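4. How anglers filled in the catch diaries

The diary scheme ran on the lower Usmani, between the weir at Kunitton and the road bridge at Flirkamham. Each angler who joined was given a printed booklet with one page per outing. The page asked for the stretch of bank, the time of starting and stopping, the method, the species caught and the length of each fish. A box at the foot of the page was left for remarks. By the closing date, 29 Nov 2021, we had received 113 booklets that could be read and matched to a permit.

4.1 Blank outings

The main weakness of any angling diary is the day on which nothing was caught. Anglers remember fish, and they tend to write down outings that produced them. The front cover asked for blank days to be entered in the same way as any other, with a line drawn through the catch column. In practice this was done unevenly. Pike anglers entered blanks freely, and several wrote more in the remarks box on a blank day than on a good one. Anglers fishing for roach and dace with light float tackle entered very few, but they also had very few, as small fish are seldom absent from the slower water above Flirkamham.

We compared the diaries with the bailiff's notes for the same dates. The bailiff walks the Kunitton bank most mornings and writes down the permit of each person fishing. Where a permit appeared in the notes and the matching booklet had no page for that date, we treated the outing as unrecorded and sent a short letter. Most replies said that the angler had packed up early or had only stopped to see how the water looked. We kept these as short outings with no catch. 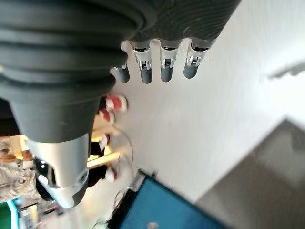

Figure 2. Robotic hand with its fingers pointing down, beside the ribbed black cover of the arm.

4.2 Length and weight

Length was asked for in place of weight. A fish can be laid against a marked mat in the wet grass and returned within seconds, while weighing calls for a sling, a hook and a second pair of hands. Even so, weight was what many anglers wanted to write. Pounds and ounces appear in the length column throughout the booklets from the older Kunitton members, and one diary gives weights only, all season, with a note in March to say the author had never owned a ruler and did not intend to start.

Where only a weight was given for pike, we turned it into a length with the curve described by Hoshino in the appendix. The curve was fitted to fish from the Usmani alone. It should be used with care on other rivers, and we would not use it at all for still water, where pike of the same length are often deeper in the body. For perch we made no conversion. Perch weights in the diaries were too often rounded up to the next half pound, and a few were struck out and written in again at a higher figure.

Lengths had their own trouble. Some anglers measured to the fork of the tail and others to the tip. The booklet did show a drawing of the correct method, but it was printed inside the back cover and it seems that few people looked there. In the second printing the drawing was moved to the page facing the first entry.

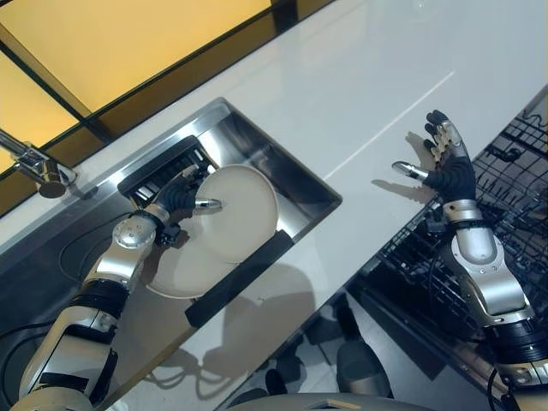 7 min read

4.3 Bait and method

Method was recorded better than anything else in the booklet. Almost every page has it, often in more detail than we had room to code. For the analysis we used 5 groups: float, leger, deadbait, lure and fly. Anglers who changed method during an outing were asked to start a new line, and most did. Those who fished a deadbait on one rod while casting a lure with another are the awkward case. We put the outing under whichever method had caught the fish and, on blank days, under deadbait, as that rod was in the water the whole time.

Lure anglers covered far more bank than the rest. A deadbait angler would give one peg number for a whole morning, and a lure angler might write "weir to willows and back". For these outings the catch cannot be tied to a peg, only to a stretch. We therefore report all results by stretch — the weir pool, the straight, the willows and the bridge — and leave the peg numbers for those who would like to look at them separately.

Bait was noted with care by the tench anglers and hardly at all by anyone else. Sweetcorn, worm and bread make up nearly all the entries. Ground bait was not asked about, which we now regard as an oversight, because it came up often in the remarks box and because the amount put in varied so widely from one angler to the next.

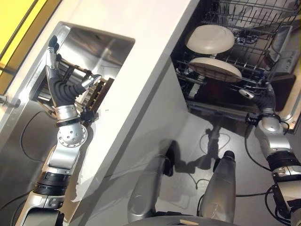

The state of the river was left to the angler's own words. Kubo read through all of the entries and sorted them into low, normal, high and coloured. The last of these does not sit neatly beside the other three, as a river may be high and clear or low and coloured, but it was the word the anglers used and it marks the days when lure fishing was given up. Her sorting agreed well with the gauge board at Flirkamham for the high days. It agreed less well for the low ones, which many anglers seem to have thought of as normal by the end of the summer.

4.4 Booklets not used

Diaries from the Zustport canal were returned under the same scheme and are left out of this section. The canal is stocked and the river is not. The Zustport members also fish mostly in matches, where the catch is held in a keepnet and weighed together at the end, so single lengths were not available. Of the river booklets, 2 were soaked through and could not be read past the cover. Another had been shared between a father and daughter with no mark to show whose fish were whose. It was set aside for the catch rates but kept for the species list, where it supplied the only record of a grayling.
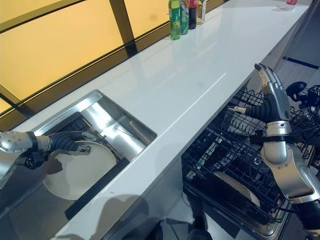

That grayling was taken on a worm in the run below the weir and measured before it was returned. The bailiff did not see it, though he told us he had heard of others from the same place in earlier years. We list it as a single record. Catch rates for the remaining species are set out by stretch and method in Section 5, beginning with pike.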